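Jarer: handwritten recipe cards, transcribed
Reading time: 4 min

Jarer is a set of 700 handwritten recipe cards typed out line by line, with a small table of fields for each card. The cards come from kitchen boxes and binders lent by families in and near Ibarra. Most were written for home use and never meant for a reader outside the house, so expect missing steps, private abbreviations and oven settings such as "medium, as for Stella's."

Version 1.2, released 2025-05-09. Maintained by Agustina Bravo.

What is in the folder

cards.csv has one row per card. The columns are card_id, box_id, title, ingredients, method, notes, hand, decade and checked.
lines.csv has one row per written line, in the order the lines appear on the card.
units.csv maps the spellings we found to a plain unit name. "Tbs," "Tbl" and "T." all go to tablespoon.
boxes.txt gives a short note on each of the 39 boxes, with permission from the lender.

Scans are not included. Several lenders agreed to the text being shared but not the handwriting.

How the cards were typed

Each card was typed once by one person and read against the original by another. Spelling was kept as written. Crossed-out words are in square brackets with an x in front, so [x sugar] means that "sugar" was struck through. A word we could not read is given as [?]. If two readers disagreed and neither would give way, both readings are kept with a slash between them.

The hand column says whether a card has one writer or more. A second writer usually turns up in the margin, changing a quantity. We put these changes in the notes column and left the ingredients column as first written. If you want the recipe as people cooked it later, you need both.

The decade column is a guess unless the card is dated. Guesses end in a question mark. They were made from the card stock, the pen and what the family could tell us, and they should not be used for fine work.

Known problems

Baked goods make up far too much of the set. Families seem to write down cakes and keep soups in their heads.

Box 17 was dropped before it reached us and its original order is lost. The card_id order for that box means nothing.

A cup is not always a cup. In at least two boxes it refers to a particular mug. The unit table leaves these as "cup (household)," and they should be kept out of any conversion.

Roughly 120 cards name a packaged product. We kept the names. A few of those products have been sold in different sizes over the years, so "one packet" can't be turned into a weight.

The fraction bug in version 1.1, where 1 1/2 became 11/2 in some rows of cards.csv, is fixed. The lines file never had it.

Uses

The set has been used to test spelling correction on kitchen words and to look at how quantities change when a recipe is copied. It is too small for training a general handwriting model, even if you had the scans. Please don't publish a recipe from it under your own name. Lenders' surnames were taken out of titles and replaced with [family]. If you find one we missed, write to us before opening a public issue.

Next

A further batch is planned for September, with more everyday dishes if we can get them.
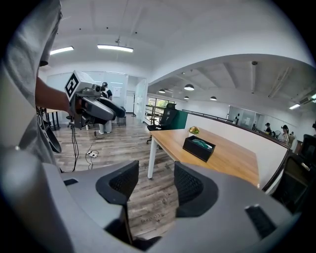
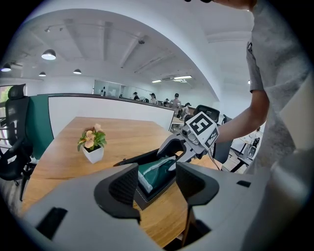
Colette Guillot asked whether the margin notes could have their own file, with the writer marked as first or second hand. She has been joining them to the ingredients by card_id and finds that it goes wrong wherever one note changes two quantities.

Contact: the Jarer maintainers, Ibarra | © Jarer 2025 | Back to top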